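Wednesday, sim bench, Politis cell

Right, writing this up while I'm still cross about it. The arm went into its protective stop again this morning, job 712, and this time I was sitting there watching the force trace when it did it. Same as last week: it comes down to the green wedge, everything lovely and smooth, then the wrist force shoots up and the whole thing locks. Reset, home, try again, locks again. I did that nine times (yes, I know, Aroha, once would have told me the same thing).

My first thought was the payload setting, as I'd been fiddling with it on Tuesday night, but I put it back to the Skanddale defaults and got no change at all. Then I blamed the contact stiffness. Softened it until the wedge practically squashed, and the stop came a bit later, that was all! So the force is real as far as the simulator cares, and something is pushing where it shouldn't.

Next I turned on the collision shapes, which I should have done before my tea went cold. The mesh for the tower is fine. The collision hull for it is not. Somebody (me, I think, back in April) let the Sterkaro importer wrap the whole fixture in one convex lump, pegs and all, so there's a great invisible bulge of solid stuff on the wedge side. 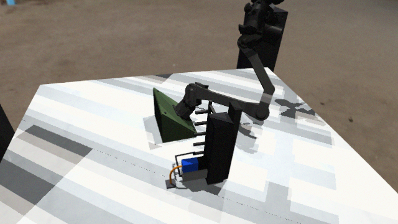 Anyway, the approach path goes straight through the edge of that bulge on the way down, and the planner never minds because it has its own copy of the tower with the proper shape. Two copies of one fixture and they don't agree. That worries me more than the stops do. If it had been the other way about, fat in the planner and thin in the sim, or missing from the planner altogether, we'd have had clean runs here and a bent wrist on the real cell at Domstead.

Split the hull into pieces by hand this afternoon, tower separate from pegs, and ran it at 90 per cent speed. No stop on the first 2 goes. Haven't tried full speed yet.

Still to do: get planner and sim reading the same file, check the blue block and its cable for the same nonsense, and ask Aroha Tawhiri whether the old job logs kept the hull settings. Please don't load the fixture from the shared folder until I've swapped it over.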